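When the Gripper Would Not Let Go: A Report on Our Spring Project
Sumathi Fernandes and Hema Iyer

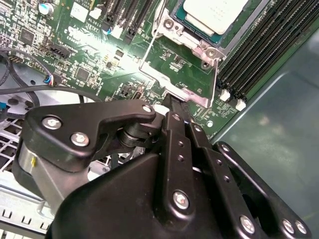 We should start by saying that we loved this project, even on the afternoon it went wrong, and that most of this report is about the afternoon it went wrong. Our original plan had a much grander title and promised to teach a robot arm to service the inside of an old server. What we handed in instead is the story of one fault, how long it took us to understand it, and what we changed so that it wouldn't happen to the next pair of students.

The task we picked was opening the little wire lever beside the processor socket. A person does this without thinking: you press down, nudge it sideways out from under its catch, and let it rise. For a gripper with stiff fingers it is a surprisingly fussy job (Hema would like it noted that she said so in the very first week). Our controller software was Plollix, which the lab already had running on the arm, and we called our own script Badudau after a word Sumathi's little cousin made up. The name stuck and we are not sorry.

For the first 15 runs everything behaved. The arm came down over the board, the fingers closed, the wrist moved sideways, and we wrote down whether the lever had come free. We got a bit comfortable, and you can see it in our notebook, where the entries get shorter and shorter and one of them just says "fine!!"

On run 16 the fingers closed on the lever and the open command did nothing. The arm had already been told to lift. So it lifted, still holding on, and the whole server began to tip up at one side. Sumathi hit the stop button. The arm froze, which is what we wanted, but it froze with the fingers still shut and the server leaning, and neither of us had ever thought about what you do next. Hema reached in to hold the chassis steady. We both know now that she shouldn't have had her hand in there with the motors still powered, and our advisor at Randerholm was kind about it but very clear.

We got out of it by cutting power to the arm and easing the fingers apart by hand while the other person supported the weight. It took six minutes and felt like an hour. The lever was slightly bent and the board had a scratch near the socket. It was a scrap board, thank goodness, but we had grown quite fond of it.

Finding the cause took us most of the next two weeks. We were sure it was mechanical, so we checked every screw on the fingers and moved the linkages back and forth looking for a tight spot. There wasn't one. Then on a Sunday, going through the logs line by line with a big pot of tea, Hema saw that the open command had been sent and then thrown away. Our script had sent it while the grip motor was still reporting "busy", and the driver simply dropped it without an error. Badudau never checked. It waited its fixed time and moved on to the lift.

The fix is short. The script now asks for the finger position before every lift, and if the fingers aren't open it stops there and beeps at us. We also lowered the grip force, clamped the chassis to the table, and taped a card beside the stop button that says to switch off arm power before reaching in. With those changes we did 36 more runs. The dropped command came back in 2 of them, and both times the arm stopped before lifting, beeped, and waited for us. We cheered the first time, which got us some looks from the next bench!

We still don't know why the motor stays busy longer on some runs than others. Our best guess is that it depends on how squarely the fingers meet the lever, but we didn't have time to test that properly, and we'd be happy for somebody to pick it up. The logs and both versions of the script are in the shared folder named Thomas, along with the notebook, short entries and all.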